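Fridge Hand: Project Report
Mechatronics Elective, October 2019
Built in the shared workshop on Fitzgerald Street

What I set out to do

My nan can't bend her fingers much any more, and the thing she grumbles about most is getting small stuff out of the fridge. Jars she can manage with two hands. Berries, grapes, a single egg, no chance. So when we had to pick a project I said I'd try to get a robot hand to take one soft thing off a fridge shelf without wrecking it, and my supervisor said that sounded small enough to finish. (It was not that small!)

The hand and wrist were already in the workshop, left from an earlier group's project called Stodomov. I didn't build the hand itself and don't want to pretend I did. My part was the mounting, the cable routing, the grip code and all the testing, plus a lot of swearing at connectors.

Parts and money

My budget was $120 and I went over it, mostly on fruit and replacement cable ties, which is a bit embarrassing. The controller board is a Cuvby, the cheap one, and the grip software is my own program, which I named Vulosico for reasons that made sense at midnight. The fridge is the workshop's lunch fridge. People were very nice about me hogging it, but I did have to clear out at noon every day.

Getting the hand in

I thought gripping would be the hard part, and it was, but getting through the door took me nearly as long. The gap is fine for a human hand because we fold everything up without thinking about it. The robot hand is chunky across the palm and the fingers stick out in all directions unless you tell each one where to go. My first approach came straight in from the front and I kept clipping the door with the outside finger. In the end I brought the wrist in from the left, low down, and let that outside finger hang while the long one did the reaching.

The cable was the other headache. I first had it running under the wrist, where it snagged on the edge of the counter, so I moved it up top beside the little silver post and let it droop back from there. Much better, and it cost me nothing.

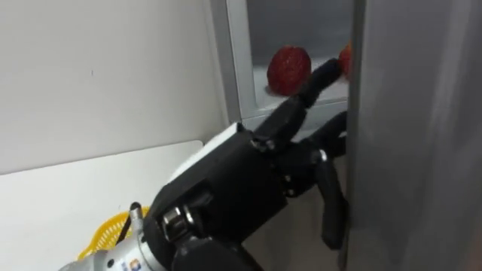
Grip tests

I did 26 grabs for each version of the code, always on strawberries, always with the fat end down on the shelf. Version one closed until the motors stalled. Jam. Version two closed in tiny steps and stopped when the current went up, and that one mostly worked, except that a really ripe berry squashes before the current changes enough to notice. I haven't fixed that. Firmer berries came out okay with a dent or two.

What I'd change

Soft fingertips, first thing. I'd also write down the start position of the wrist properly, having lost an entire afternoon to a bumped stand. And I'd like to try grapes, though they roll, so the shelf would need some kind of lip or tray. Code and wiring notes are in the project folder on the workshop computer, under Vulosico, and the spare cable is in the drawer below it.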